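Notes from the Second Floor, June

The Great Mug Amnesty

The amnesty is over and the shelf in the kitchenette has been restored to its lawful owners. For two weeks you were invited to return any mug you had carried off to your desk, your car or your home, no names taken. The shelf holds 80 mugs when stacked by a person with patience. It now holds rather more than that, stacked by people without any.

Several of the returned mugs were never ours. One says Grulteo Marine Supply on the side, and we have no record of anyone here owning a boat. If you work for Grulteo and would like it back, the kitchenette is open until 6 p.m. Please bring our teaspoons with you.

Thanks to Luuk Van Wijk, who ran the whole thing, washed what needed washing and threw out what was past washing. He asks me to pass on that a mug with a spoon standing up in it unaided is a matter for the county.

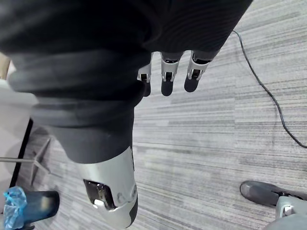

Lunch, and the Smell of It

The microwave survey drew 9 replies, four of them from the same person. The results are clear all the same. You want a second microwave, you want it far from your own desk, and you want the fish question settled.

On the first point, the landlord at Stondum House has agreed in principle, a phrase I have come to enjoy. On the second, the only spare outlet is beside the printer, so the people who sit by the printer will be hearing from us shortly, and no doubt we from them. On the third, we are asking that fish be reheated after 1:30, when most of the floor has eaten and the rest has given up.

Rønning, the bakery on the corner, will go on delivering on the first morning of each month. The order is 2 trays. Last month the cinnamon ones were gone by 8:40, and the plain ones were still there after lunch looking hurt. We have asked for more cinnamon. We have also asked that people who cut a bun in half come back for the other half — a bun can be halved only so many times before it becomes a crumb with a napkin under it.

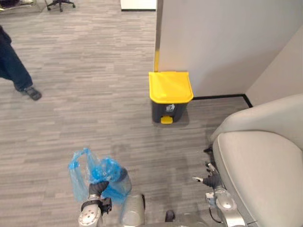 The coffee fund stands at $200, a personal best. Before anyone proposes a machine with a touch screen, remember the Grudura. It made six kinds of coffee, all of them lukewarm, and it spoke to us about descaling until the day it left. My own vote is for a bigger pot and a better brand of beans, and I am told I get one vote like everybody else.

Suggestions go in the envelope taped to the fridge. So do apologies, if you are the one who finished the oat milk and put the carton back.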